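Jusura Table Sessions: Gallery

Collecting tabletop examples at the Hornstead site

Jusura is a set of recorded table tasks used to train a two-handed manipulation policy. Everything in it is done by people holding a gripper in each hand. The operator does the task, the grippers and the head camera record it, and the result goes into the set as one episode. We collect at Hornstead and do the training and review at Korkville.

This page covers the tray group, which is the part of Jusura that deals with setting and clearing dishes. Jad Geagea wrote the task list and ran the first collection block in March. Abla Smadi handles review and decides what goes into a release. The notes below are mostly for new operators and for people at Korkville who work with the episodes but have not stood at the table.

The tasks

There are 60 task cards in the tray group. Each card gives a start layout, an end layout and one sentence of instruction. The sentence is what the policy gets as its text input, so the operators are asked to do what it says and no more. If the card says to put the bowl on the tray, the plate stays where it is, even if it would look better moved.

Most cards use the same few objects: a tray, plates, saucers, bowls, cups and a folded cloth. The objects change in size and color from one block to the next. The wording on the cards is plain on purpose. "Put the bowl and plate on the tray" is a full card.

Start layouts are loose. The card says left, right or center and the operator picks the exact spot. We tried taped outlines for the first block and dropped them. The episodes came out too much alike, and the first policy trained on them reached for the outline position even after the plate had been moved a few inches over.

Both hands start open and clear of the objects. Hold still for a moment before the first reach. The trimming script looks for that pause, and an episode without one has to be trimmed by hand at Korkville.
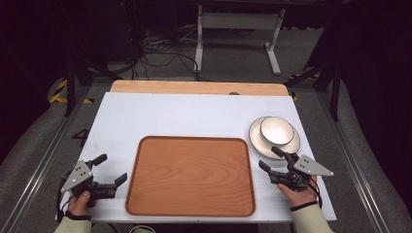

Tray in the center, bowl and plate on the right, one gripper in each hand.

Stacked dishes make up a good share of the tray cards. A bowl sitting on a plate can be moved as one load or as two, and the card always says which. For the one-load cards, the grip goes on the plate and the bowl rides along. For the two-load cards, the bowl goes first. Operators new to the grippers tend to pinch the plate too close to the bowl and then run out of room for the jaws. Come in low at the rim, close slowly and lift straight up before moving sideways.

White dishes on a white surface are kept in the set. They are harder for the policy to find than colored ones, and Abla asked for more of them after the first review. The light boards give less contrast at the rim, and depth on glazed pieces is noisy in any case. Please don't swap in a colored bowl because it is easier to see. If the card calls for a white one, use a white one.

Working with two hands

A lot of tray tasks can be done with one hand. We still record both, and the idle hand counts as part of the episode. It should stay in the work area in a relaxed position and keep out of the path of the other one. Operators sometimes drop the idle hand below the table when they get tired, and the tracker loses it. Those episodes are marked and usually thrown out.

Cards that need both hands say so. Sliding the tray while the other hand steadies a dish is one. Passing a saucer from the right gripper to the left is another, and it has the highest failure rate in the group. Jad's advice is to bring both grippers close together over the table, let the receiving hand close fully, and count to 2 before the giving hand opens. The pause looks slow in playback but the policy learns a cleaner handoff from it.

Watch the cables. Route them down over the front of the table before the first episode and check them again after every break. A cable that drags across the tray will move it, and the move gets recorded as if it were part of the task. If it happens, stop, mark the episode and reset.

Wrist straps should be snug. A loose strap lets the gripper roll in the hand, and then the recorded angle and the real one stop matching what the operator felt they were doing.

What counts as a good episode

— The end layout matches the card.
— Both grippers are tracked from start to finish.
— Nothing was touched by a bare hand between the start and end marks.
— The motion is steady. It does not have to be pretty.

Small mistakes that get fixed inside the episode are welcome. If a bowl slips and you regrip and finish, keep it and tag it "recovery." We have 117 of those in the tray group now and would like more. They can't be staged. Jad tried recording some deliberate slips in the spring and they were easy to spot in review — the hand is already moving to correct before the bowl has moved at all.

Drops to the floor end the episode. So does a tray that ends up hanging past the table edge. Mark it as failed and save it anyway, because the failed ones are used to train the success checker.

Review and labels

Each episode gets a text label, a success mark and a quality score. The label starts out as the card sentence and the reviewer changes it if the operator did something else. An episode where the operator moved only the bowl, on a card that asked for both pieces, is relabeled and kept. It is still a good example of moving a bowl.

Review happens in Carrier, our playback tool. Carrier shows the head view next to the gripper traces, with jaw opening plotted along the bottom. Most label problems show up in the jaw plot first. A close with no change in load usually means a missed grasp, and a double close is usually a regrip.

Two people score every new operator's first block. After that it is one reviewer per episode, with Abla rechecking a sample from each batch. Where scores disagree, the lower one stands until someone watches the episode again.

Where the tray group stands

The target was 3000 accepted episodes and we passed it at the end of the last block. The release dated September 7, 2023 includes the full tray group with labels and gripper traces. Failed episodes are in a separate folder with the same layout.

Still thin: saucer passes, cards that use the folded cloth, and anything where the tray starts on the left. Most of our operators are right-handed and they put the tray in the center or to the right when the card leaves it open. The next set of cards will name the tray position every time.

Access requests go to Abla Smadi at Korkville. Questions about cards, table setup or operator training go to Jad Geagea at Hornstead.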